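Shona Purves Would Like Her Arm to Stop Falling Asleep

The fault log at Petlow is a paper notebook with a coffee ring on the cover, and Shona Purves keeps it in a drawer with the good screwdrivers. She runs the small-arm bench there, which means she spends her days asking a black plastic robot to pick up a red cube and put it in a container of tissue. The robot is named Marko. It has been named other things this summer, mostly by Shona.

"People see the big yellow machines on the news and ask if I'm scared of mine," she says. "I'm scared for mine. It weighs less than my lunch."

What went wrong in August was simple enough to say. Marko would close on the cube, lift it, start for the container and go limp. The arm sagged, the gripper hit the table and the cube went wherever cubes go. In a run of 359 attempts it happened 14 times, which Shona calls the worst possible number.

"If it fails every time, you fix it by lunch. If it fails once, you blame the weather and go home. Fourteen is enough to ruin your month and too few to ever catch it in the act."

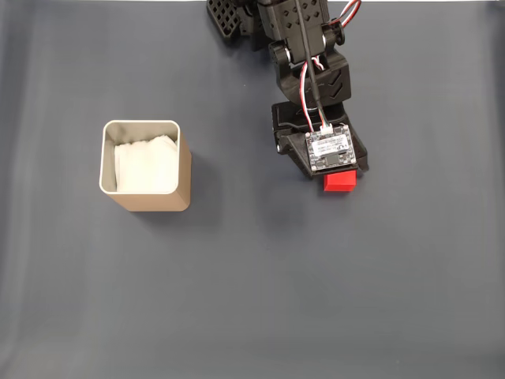
What does the arm do when it loses a motor?

The controller stops hearing from one joint, decides it can't trust the rest, and cuts torque to all of them at once. On a bigger robot there would be brakes. Marko has gravity.

That cutoff was meant as a safety feature, and Lalit Grewal, who wrote it, defends it with the patience of a man who has done so before. A joint that won't report its position could be anywhere, he points out, and he would sooner drop a cube than have the arm push on through somebody's knuckles.

"He's right," Shona says. "I told him he was right while I was under the table looking for the cube."

They blamed the software first, on the grounds that Lalit was sitting closest. He rewrote the part that talks to the servos and the arm went limp again the same afternoon. Then they blamed the power supply, bought a better one and got a very well-powered robot that fell over. Neelam Rajput, who looks after wiring for the whole floor, asked whether anyone had wiggled the cable. There was a silence, Shona recalls, of the kind you get in church.

The trouble was in the lead that runs down to the wrist. One wire had broken inside its insulation, where the bundle bent hardest, and the ends still touched most of the time. When the wrist turned toward the container with the elbow raised, they parted for an instant. The controller noticed. Everything went to sleep.

"From the outside it was a perfect wire," Neelam says. "I've had worse ones in my headphones."

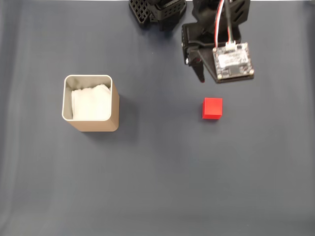 The repair took one new lead and a longer loop of slack, so the bend is spread out instead of all landing in the same spot. The argument over the cutoff took a good deal longer. Shona wanted the arm to hold its pose when a joint went missing. Lalit wanted it to do no such thing. They settled on something in between: the healthy joints now lower the arm slowly over 2 seconds, and the emergency stop still cuts the lot immediately.

Shona tested the new behavior by unplugging joints in the middle of a move, a job she admits to enjoying. After that came 288 ordinary attempts without a limp arm. Marko missed the cube on a few of them, but it missed while fully awake.

She has added a wiggle test to the morning checks, and a line in the notebook for the date each lead is replaced. Lalit has asked for the old wire. He wants to cut it open and find the break, and perhaps to have it on hand the next time someone says the problem is in the software. Shona hasn't handed it over yet. It's in the drawer, under the notebook.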